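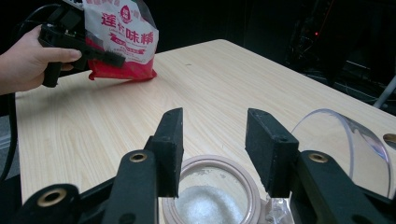
Annick thinks the bag is the whole problem: once the corner's been snipped the seasoning clumps within the week, so get it into glass and stop folding the top over with a peg. Fair enough. I'd still keep the packet for the label, mind.

Saturday, pm. Dry goods, cont. MSG today (莲花味精, the red and white one). Salt and sugar next week if there are jars left.

Jars -- small clear ones, lid on a hinge. Like these better than the Fleury screw tops, which need two goes to line up. Wide opening is the main thing. Order sheet says 23 in the box, haven't checked.

Water in a jar = clumps, every time. Rinse, drain upside down on a cloth, then wait. Properly wait. Last month I filled one damp and had to chip it out with a teaspoon handel.

Jar plus lid on the Hanard scale, empty: 52 g, write it on masking tape underneath. Scale drifts a bit if it's near the radiator so tare twice.
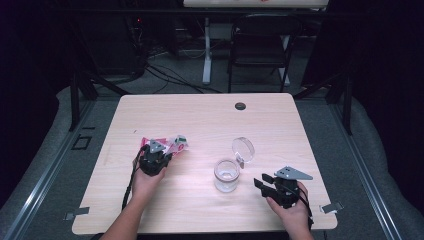 Small jar, lid up, with the wrapper.

Wrappers: flatten, date, into the Zomura folder. Maëlys wants the whole thing kept and not just the front panel, as the small print is on the back of half of them. OK but the folder is nearly full. Shelf list is up to line 18, somebody has put cornflour in twice.

To do
-- more masking tape
-- ask Annick which shelf, top one is too warm I think
-- funnel?? the Cikum one is too wide in the neck, spills down the outsde
-- check jars again Monday before filling anything else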